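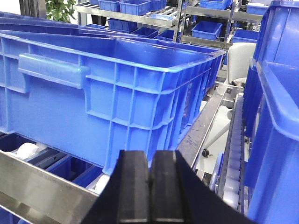
Blue ribbed crate on the rollers.

Grurnus Surface Cleaning Kit for murals: a long-term review
Posted Tuesday, August 6, 2019

I've been looking after old painted walls since 2007, mostly in country halls and the odd church, and I've bought my fair share of kits that promised the world. So when the Grurnus kit landed on the bench I wasn't exactly jumping up and down. Four months later it's the first thing I pack, so I suppose I owe it a proper write-up (grumbles included, there are a few).

What you get is a roll-up case with vulcanised rubber sponges in two grades, a set of soft goat hair brushes, a box of cotton swabs with decent birch sticks, three dropper bottles, a little bone folder and a plastic card of test windows. No solvents, which suits me fine. I'd much sooner mix my own than trust something pre-made on paint I've only just met.

Most of my testing was on the Elton job, a supper room mural from the thirties with a river, a lot of sheep and 90 years' worth of cigarette smoke, or that's how it looked when we started. It's oil on plaster, never varnished, with a chalky sky that comes off on your finger if you so much as look at it sideways. A horrible surface to clean and a very good one for finding out whether a sponge is any good!

The sponges are the star. The soft grade picked up loose soot without dragging, even across the sky, and it crumbles slowly enough that you aren't brushing bits out of every crack for the rest of the afternoon. I cut mine into wedges and threw each face away as it blackened. One block got me through nearly a square metre of filthy wall, a fair bit better than the Aguiar ones I'd been using. The firm grade I'm less keen on. It's fine for the dado and the timber surrounds, but I wouldn't put it near flaking paint, and the leaflet really ought to say so in bigger letters.

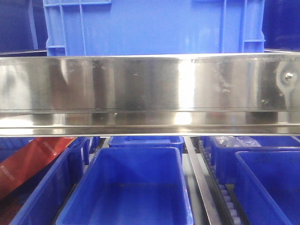 Smudges and fine scratches on a stainless steel rail.

Now the brushes. Lovely, mostly. The wide one sheds a bit for the first couple of days, so give it a good flick outside before you take it up the scaffold. The small round one is beautiful for getting dust out of impasto, and I've already bought a second because I left the first on a window ledge somewhere between home and Clendmont. If you find it, I'd like it back, please.

The swabs are just swabs, but the sticks don't snap and the cotton stays put when it's damp. I still roll my own for fussy areas. There are 200 in the box and on a big wall that's gone by morning tea, so don't go thinking the kit will see you through a whole project. You can buy refills on their own, and the price of those is reasonable.

My biggest gripe is the dropper bottles. They're clear plastic with a screw top, and two of my three leaked in the car. Nothing dreadful, only deionised water and a bit of saliva substitute, but imagine if it had been something smellier. I swapped them for glass ones from the chemist the same week and haven't thought about it again.
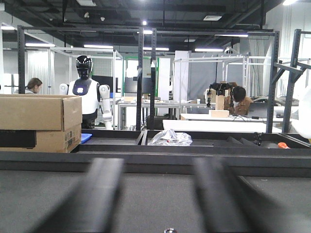 Boxes, a blue bin and a crumpled clear bag.

The test window card surprised me. It's a flexible bit of plastic with square holes cut in it, and you hold it against the wall so every test patch comes out the same size. I'd always done this by eye, or with a scrap of blotter, and my records looked like a dog's breakfast. With the card, the photos line up neatly and the hall people could see for themselves what colour the sheep were meant to be. (Cream. They'd been a sort of mustard for as long as anyone could remember.) The corners are a touch sharp, though, so I took mine back with fine sandpaper before it went anywhere near paint.

The case itself is waxed canvas with a long strap, and it hangs nicely off a scaffold rail.

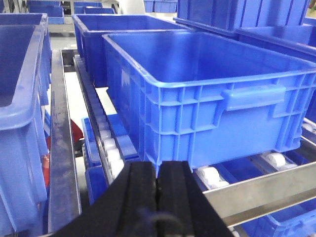
It does only just close once you've added a headlamp and a notebook, and the pockets at the end are too shallow for anything but the folder. I'd happily pay a bit more for a version 12 centimetres longer. The ties are holding up well, and the dirt brushes off the outside without much fuss.

Would I buy it again? Yes, for dry cleaning work on walls, definitely. If you mainly do easel paintings it's probably more than you need, and you'd be better off getting the soft sponges and the small round brush separately. Beginners could do worse too, as long as they've got someone experienced beside them for the first few test patches.

I'm taking it back to Clendmont in September for a stairwell with a bad damp problem at the bottom, so I'll add a note then about how the sponges go over salts. Four stars from me, and it'd be four and a half with better bottles.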